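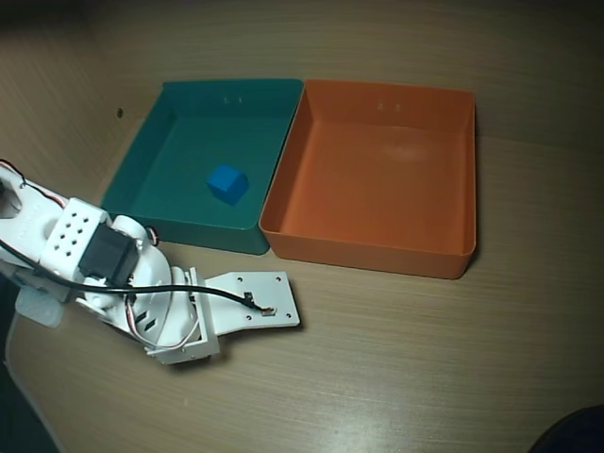 Wiroj Luangrath

Endivitz supplies calibration services for bench and floor scales in Jistville and the surrounding county. The company runs 3 test benches and holds 304 reference weights, checked each October. Last year the lab issued 1,234 certificates. Standard turnaround is five working days; scales over 500 lb are tested on site. The Urkero line of counter scales is serviced under a separate contract.

Contact: front desk, Endivitz, Jistville | © Endivitz | Back to top

Comments

Jaidee: Do you take spring scales?

M.T.: They took mine. Certificate came with it, two pages.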